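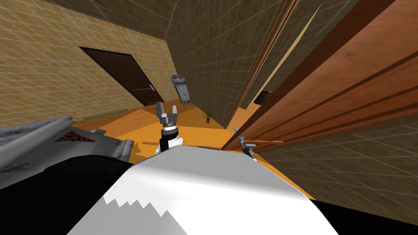 Zosura build: frequently asked questions

What is Zosura?
Zosura is a two-armed robot on a wheeled base, built by members of the Stumholm shared workshop. It has a white body shell and a two-finger gripper on each arm. Right now there is a simulated version that runs every evening and a physical version that is a base, a column and one arm without its shell.

Who is working on it?
Khôi Cao does the simulation and most of the software. Graciela Lucero handles wiring and power. Baltasar Orellana cuts and machines the parts, and Soledad Villalba joined in January to work on the grippers. Gisela Quiroga keeps the parts list and answers the mail.

Why is so much of the work done in simulation?
We only have the bench two evenings a week, and a bad arm command in the simulator costs nothing. On the real arm it cost us a shoulder bracket. New motion code now has to run clean in the simulated room before it goes on the hardware.

What is in the simulated room?
Tiled walls, a brown door with a lever handle, an orange floor that runs back into a corridor, and a large wooden cabinet. There is a gray canister at the far end of the floor and a potted plant a little nearer. It is not a model of our workshop. Khôi wanted a narrow passage and a few things to drive around, and the colors were left as they came.

Does the simulated view have to be level?
No. The walls can lean a long way over in a view and the software should cope with it. Arm positions are worked out from the joint angles, so the tilt of the picture makes no difference to them. Object detection is another matter and still does worse on tilted views.

How much has it cost so far?
$1,217, split among the five of us. The largest single item was the motor set for the first arm, at $652 used. The shell material came out of the workshop's scrap rack, and the computer is one Graciela already had.

What controls the motors?
A board called the Ramideck, which Graciela designed for an earlier project. It handles up to eight motors and cuts power if it stops hearing from the computer. The second revision moved the fuse to where you can reach it without taking the column apart. If you have a first revision board, keep it for bench tests.

Can I get a Ramideck?
We have a few bare boards left over. Ask Gisela. You will need to be comfortable with surface-mount soldering, and we can't supply assembled ones.

What can the grippers pick up?
On the bench, the one finished gripper holds blocks and short tubes up to 51 mm wide. Thin rods are harder. They roll between the fingers unless the approach is square, and Soledad is trying softer pads – the first set was too sticky and wouldn't let go.

Can I use the files for my own build?
Yes. Drawings and simulator files are on the workshop server under Alarcón, the old name of the project. We never renamed the folder. Use the drawings marked "current" and ignore the rest, especially the forearm, where the older hole pattern doesn't fit the motor.

How long are your print times?
The full set of plastic parts for one arm takes 73 hours on the workshop's printer. The elbow housing is the slow one. Print it flat side down with supports only inside the bearing seat.

Do I need to be a member to help?
You can come to two evenings before joining. After that the workshop's insurance requires membership. No robotics experience is needed, but please do the tool introduction first if you want to use the mill or the saw.

When will the second arm be built?
Parts are cut. We are waiting on two gearboxes and on Baltasar to remake the shoulder plate, which came out slightly too thin.

Page last updated January 30, 2020. Questions that aren't covered can go to Gisela or up on the board by the workshop door.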